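Drucken | Per E-Mail senden

Larnonard H2: Handgreiferpaar für die Demonstrationserfassung

Das H2 zeichnet beidhändige Greifvorgänge ohne Roboterarm auf. Das Lernverfahren stammt aus dem Projekt Porholm. Trainiert wurde mit 2.234 Demonstrationen an 22 Objekten, darunter weiche Textilien.

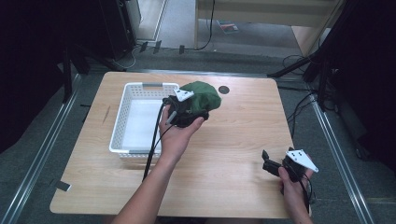 Beidhändige Führung am Tisch, grünes Textilobjekt im linken Greifer.

Im Vergleich zur einhändigen Erfassung sank der Anteil verworfener Episoden um rund 40 Prozent. Ausgewertet wurden 6 Aufgabentypen.

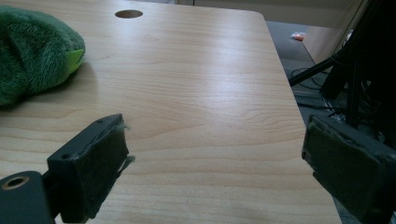 Die Fingerpolster sind Verschleißteile und einzeln lieferbar. Nach einem Polsterwechsel ist die Öffnungsweite neu zu kalibrieren.

Stand: 22. Feb. 2022

Suchbegriff eingeben Suchen

Ähnliche Produkte
Howells Polstersatz
Skurnulton Kalibrierlehre
Larnonard H1 (einhändig)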